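Home | Kitchen | Workshop | Garden | Ask us

Looking after a metal bin in the workshop

24/05/2021, by Zuzana Šťastný

For many years I kept my small parts in cardboard boxes, and every winter the bottoms became soft. Now I use metal bins with slanted walls. They are heavy and not very pretty, but they forgive a lot. I want to share what I have learned about keeping them in good condition.

First, empty the bin completely before you clean it. It sounds simple, but I often tried to push the things to one side and wipe the other -- the dirt only travels. Turn the bin over on old newspaper and knock on the bottom with your hand.

For the washing I take warm water and a little dish soap. A soft brush is good for the corners. Do not use steel wool on painted walls, it takes the coating away very quickly. On the bare metal floor you can be less careful.

Dry it well with a cloth and then leave it standing for 40 minutes before you put anything back. If the floor has small holes, look at them also from underneath. Dust likes to collect there, and an old toothbrush is enough to remove it.

Scratches on the floor I leave alone. Where the coating on the wall is worn down, I rub it with fine paper, wipe it, and put on two thin layers of metal paint. My neighbour Tullio prefers one thick layer, but his came off in December.

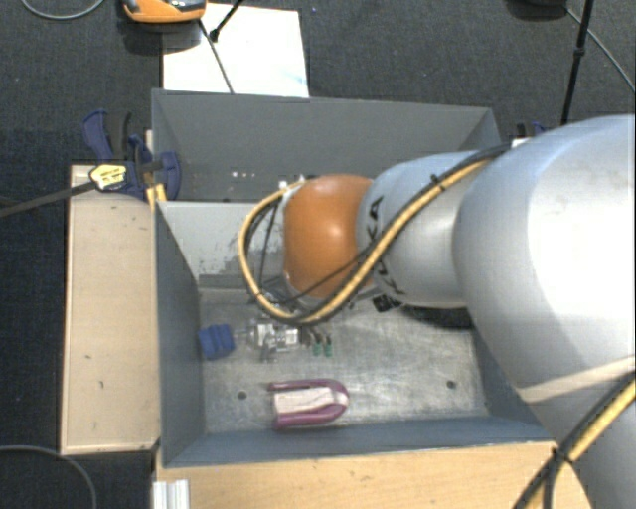
A gray metal bin with scuffed floor and worn coating low on the inner wall.

Heavy things should go in first and be put down by hand, not dropped. If your bin stands on carpet, lift it when you want to move it. Pulling makes marks in the carpet, and small pieces of metal can stay behind in it. I go over that place with the vacuum cleaner every six weeks.

Questions about paint you can send to the address below. I answer slowly, but I answer.

Contact | Copyright Varerlow Home Pages | Back to top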